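October 20, 2024

Arnout asked again whether any of this gets us closer to the mending job, so I am writing down where I think we are.

The Timmermans people want worn seat covers closed up at the Nurnmont shop without a person at the bench. Skustus already folds covers and sorts them by size. Sewing a tear by hand is another matter. We have 3,710 clips from August on, all suturing on pads, and I trimmed them to 3,000 after throwing out the ones with bad timestamps.

Went through 50 of those this morning. Grasping is fine. Handing the needle over is mostly fine. Slack thread is where the labels fall apart — Els De Haan and I disagreed on where a loop starts in nearly every clip we both marked. If two people can't agree on it, I don't expect the model to learn it.
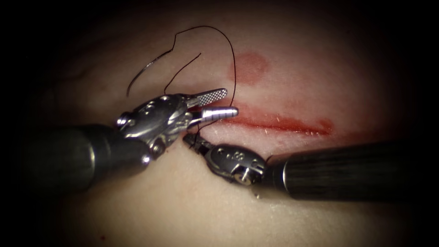

Clip 87. Thread looped above the two instruments, jaws close together at the left end of the cut.

Els wants a separate label for the loose tail. I'd try it on one batch first.

For Arnout: folding yes, sorting yes, buttons maybe next year. Mending no. A cover is heavier than a pad and it frays, and we have no data on either.

To do: relabel 87 with Els, ask Wirnville for scrap fabric, fix the clock on the second recorder.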